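Storage of Small Items in a Shared Kitchen
Project report, part 2: Observations
Author: Aigars Vanags

The aim of my project was to find a better place for the small things in the kitchen of our student house in Plosercombe. Some 136 items were written in the first list, and the sticks for eating and cooking were the most difficult group. They are thin, they roll, and they get lost in drawers.
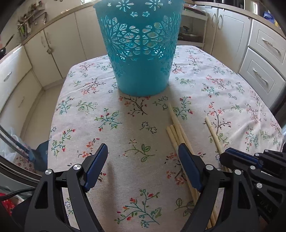

I also asked which containers the residents already have. A tall basket is easy to find, but holes in the wall are a problem for thin items – they can slip through. For this reason I kept the baskets for light waste and did not use them for utensils.

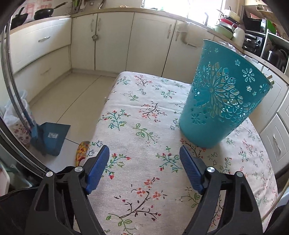 Figure 2. Teal wastebasket with cutout pattern, on the table.

The second part of the work was about the counter. It is long, but jars and containers take much of the space near the window. I suggest one closed jar for chopsticks, close to the stove.

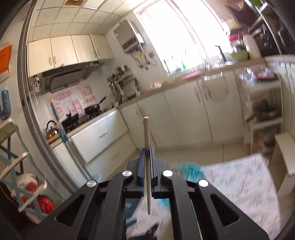 Figure 3. Kitchen with stove, long counter and window; a chopstick in front.

The jar will be tested in January.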